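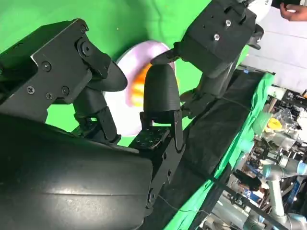
La vajilla de mesa es el conjunto de piezas destinadas a servir, presentar y consumir los alimentos, y pocas cosas de la casa acompañan tan de cerca la vida diaria de quienes la habitan. El término abarca fuentes, soperas, cuencos, tazas y salseras, aunque para la mayoría de las personas la palabra evoca ante todo el plato, y en particular el plato blanco y redondo, forma tan familiar que vista casi de canto se reconoce enseguida. Su sencillez es engañosa, pues detrás de ella hay una larga historia de arcillas, hornos y costumbres de mesa que varía mucho de una comarca a otra.

Materiales

Las vajillas corrientes se fabrican en loza, gres o porcelana. La loza es porosa y necesita un esmalte que la proteja; el gres, cocido a mayor temperatura, resulta más denso y resistente, y por eso ha sido siempre muy querido en las cocinas rurales; la porcelana, más fina, deja pasar algo de luz cuando la pared es delgada. También se usan el vidrio, la madera y el metal esmaltado, este último muy apreciado en excursiones y casas de campo por lo bien que soporta los golpes (el esmalte se desconcha, eso sí, y el borde acaba oscureciéndose con los años).

La tradición de Pranska

En el valle de Pranska la vajilla blanca sin adornos se impuso sobre la pintada cuando los alfares del barrio de Hemier empezaron a trabajar con moldes. El servicio completo de la zona constaba de 90 piezas, entre ellas 2 soperas con tapa, y solía entregarse a los recién casados en el mes de octubre, terminada la vendimia. Muchas familias lo conservan todavía, rara vez entero, y es frecuente que las piezas perdidas se hayan sustituido por otras de la casa Kawaguchi, cuyo blanco, algo más frío, delata la mezcla a cualquier ojo acostumbrado.

El museo local de Predik guarda 195 piezas de esta procedencia, además de 16 moldes de yeso. Cada 12 de junio abre sus almacenes al público, y los vecinos aprovechan para llevar platos heredados y comparar las marcas del reverso.

Cuidado y conservación

Conviene apilar los platos por tamaños, con un paño o un papel entre ellos si el pie no está esmaltado, pues la base áspera raya la pieza inferior. Las manchas de té ceden bien con bicarbonato y un poco de paciencia. Los bordes dorados no deben entrar en el microondas.

Véase también: Alfarería; Cubertería; Mantelería.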